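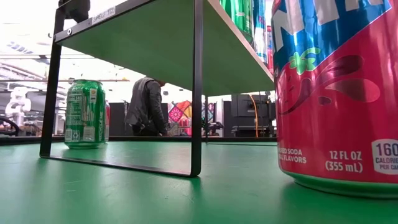 Mobile port inspection: Brokska for phones and tablets
Build checked: 1,366
Checked by: Manikandan Venkataraman
Second reading: Britta Engelhardt
Marks used: OK / FIX / WAIT

Brokska was a computer game first, and Plullport made the mobile version. We go through this list before each new build is given to the outside testers. Comments are written under the point, please do not put them in the chat, they get lost there.

1. Start and installation

1.1 The game installs on a clean phone. OK

1.2 The game installs over the previous build and keeps the saved games. FIX
Comment: The saves are kept, but the second slot shows the name of the first one. When I open it, the correct game is loaded. So it is only the label, but a player will be afraid to touch it.

1.3 The first start works without internet. OK

1.4 Photosensitivity warning is shown before the intro. FIX
Comment: It is shown after the studio logo, and the logo itself has a quick white flash. The warning must come before the logo. I wrote the same in August.
B.E.: Agree. This blocks the build for me.

2. Flashing, motion and sound

2.1 "Reduce flashes" is found in the first menu. OK

2.2 "Reduce flashes" works in all chapters. FIX
Comment: In the Kurup mine the lightning is softer, as it should be. In the lift after the mine it is again at full strength. I tested two times with the same result.

2.3 Camera shake can be switched off. OK
Comment: The shake is off, but the phone still vibrates. Vibration has its own switch one page lower. It would be kinder to put them together.

2.4 No sound is suddenly louder than the rest. WAIT
Comment: With headphones the door alarm in chapter 4 is unpleasant. I am not sure if it is a mistake or the wish of the sound designer. Britta will ask.

3. Heat and battery

3.1 The phone can be held comfortably after 40 minutes of play. FIX
Comment: On the newer phone yes. On the older one the back became hot near the camera after some 20 minutes, and I had to take off the case. The frame limit was on "Auto". With the limit set by hand to the lowest value it was only warm.
B.E.: Then "Auto" does not do its work on older phones. Please send me the log.

3.2 The game saves before the battery is empty. OK

3.3 The game can be played while charging. OK
Comment: Tested with the original charger only.

4. Controls

4.1 All buttons can be reached with the thumbs. OK

4.2 Buttons can be moved and made larger. OK
Comment: Very good work here. The new positions are also kept after the update.

4.3 An external controller is recognized. FIX
Comment: Recognized, yes, but the help texts continue to say "tap". In the fight with Bisturov this is a real problem, as the player has only a short moment to read what he must do.

4.4 The pause button works in every cutscene. OK

5. Purchases and younger players

5.1 Each purchase asks for confirmation. OK

5.2 The price is shown in the local currency. WAIT
Comment: The test shop gives no prices at the moment. I could not check.

5.3 Purchases can be locked with a code. OK
Comment: The code is asked also after restart. Before, it was forgotten.

5.4 The age rating in the game is the same as on the store page. FIX
Comment: The store page has the new rating and the "About" page in the game has the old one.

6. Personal data

6.1 The game asks before it sends crash reports. OK

6.2 The microphone is not requested. OK

6.3 "Delete my account" is easy to find. FIX
Comment: It is under Settings, Help, Other, and then one must scroll to the end. I found it because I knew where it was.
B.E.: Move it to the Account page. The translation of this button in German is also too long and the last letters are missing.

7. Result

The build is not released to outside testers. Points 1.4, 2.2 and 3.1 must be repaired first and checked again on the older phone. The other FIX points can go in the next build if Plullport has no time.

For point 2.4 and point 5.2 we wait for answers.

Added later by M.V.: Plullport has written that 1.4 is done. I did not receive the new file yet, so the mark stays as it is.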